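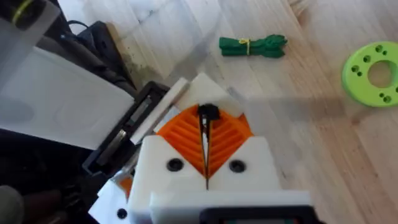
Bench notes from the Inano workshop
May 16, 2026

Dear members,

In this issue I want to write some words about the workbench, and about the small tools which live on it. Many of you asked me in December how to take care of the wood, and I promised an answer. I am sorry that it took so long.

Our bench has a top of pale wood, made of long strips glued side by side. It is a friendly surface, but it remembers everything. A drop of glue that stays overnight will leave a mark for years. Please wipe it at once with a damp cloth, and then with a dry one. Do not use the green scouring sponge from the kitchen. I did this once in my first year, and I can still find the place with my finger.

Two times a year we sand the top lightly and give it new oil. We use the Olora bench oil, one thin coat, and we leave it for 14 hours before anything is put back. The last time we had one can left over, so for the next oiling we need to buy only one more. The sandpaper is in the drawer under the window.

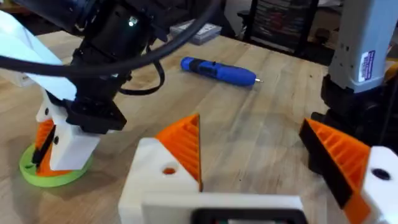
Now about the cordless screwdriver. It is a good helper for small screws, but it is stronger than it looks, and plastic parts do not forgive. When you fasten something into printed plastic, please start the screw by hand, two or three turns, and use the motor only after this. Stop before the head touches, and finish by hand again. A thread that is broken in plastic cannot be repaired well.

When you finish, put the screwdriver on the charger and the bit back in its box. In the last inventory we had 1,904 small pieces (screws, nuts, washers and bits all together), and in the inventory before it we had 2,000. I do not believe that all the missing ones were used! Please look in your pockets and in your bags.

We also ordered a new set of 100 short screws from Zoltimero. They will be in the box with the yellow label, and they are for everybody.

One more thing, for people who come in the evening by the Kļaviņa street door: the lock is stiff again. Pull the door toward you while you turn the key. Somebody should come to look at it before the summer.

The next bench oiling will be announced on the door. Bring old clothes, and a cotton rag if you have one.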